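Cliltesisのまな板(バー付き)を買って半年、だいたい満足、ときどき遠い目

まな板に飾りは要るのか。この問いに三月から付き合っている。

買ったのはCliltesisというところの木のまな板で、色は明るい蜂蜜色。特徴はただひとつ、板の縁にブロンズ色のバーがくっついていること。商品ページには「食卓に品格を」と書いてあった。うちの食卓に品格があったことは一度もないので、そこは期待せずに注文した。値段は送料込みで2,349クローナ。まな板の値段として口に出すと家族が黙る額である。ちなみに別の店では2,271クローナだった。注文した翌朝に気づいた。

まず板そのもの。これは文句なしに良い。まっすぐな木目がきれいで、包丁の当たりも硬すぎず、玉ねぎを刻んでいると自分の腕が上がったような錯覚がある。玉ねぎの大きさは相変わらずばらばらだが、音だけは料理番組だ。手入れは洗って立てておくだけ、月に一度オイルを塗る。説明書には二週に一度とあるが、そこまで尽くす気はない。

問題はバーのほうだ。先端に丸いつまみのような飾りがついていて、根元の円い座金には段まで刻んである。カーテンレールの親戚が台所に嫁いできた感じ、と言えば伝わるだろうか。大理石柄の天板の上に置くとたしかに見栄えがする。困ったことに、するのである。トースターと砂糖か何かの瓶に囲まれて、ひとりだけホテルの洗面所みたいな顔をしている。
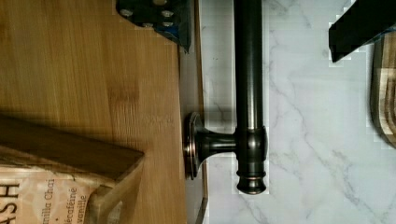
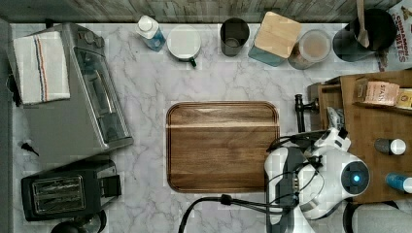
食洗機に入れてもいいですか?

手洗いにしてください。説明書では食洗機も浸け置きも禁止で、金具のまわりは洗ったあとすぐに布で拭くこと、とあります。

で、拭くのである。毎回。座金の段のところに水が残るので、布の角を細くして押し込む。この作業に慣れるまで二週間かかった。急いでいる朝は見なかったことにするが、夜になると気になって結局拭いている。まな板にしつけられている気がする。

バーの使い道も書いておく。布巾を掛けるのには合格。薄手なら二枚いける。厚手のタオルは乾きが悪いし、板を持ち上げた拍子に落ちる。キッチンペーパーの芯を通そうとしたこともあるが、つまみが太くてあっさり断られた。

友人のRosário Carvalhoに見せたら、彼女は持ち上げて一言「重い」と言った。そのとおりで、バーのある側がはっきり重い。刻んだ野菜を鍋に流し込もうと片手で傾けると、思わぬほうへ回ろうとする。両手で持てばいいだけの話だが、両手がふさがると野菜を押す手がない。うちではあきらめてスクレーパーを使っている。

以前はMerineの薄い樹脂のまな板を使っていた。軽くて、安くて、食洗機に入って、にんじんの色が落ちなかった。見た目の話をするならCliltesisの圧勝。平日の夜七時に使いたいのはどちらかと聞かれると、少し黙る。

良いところ:板の質、音、布巾の定位置ができること
悪いところ:重心、座金の段、値段、翌朝見つけた別の店

星は五つのうち三つ半。バーなしの同じ板が出たら四つ半をつけるつもりで問い合わせてみたところ、「バーは当社の顔です」という丁寧な返事が来た。顔なら仕方がない。今夜も座金を拭いてから寝る。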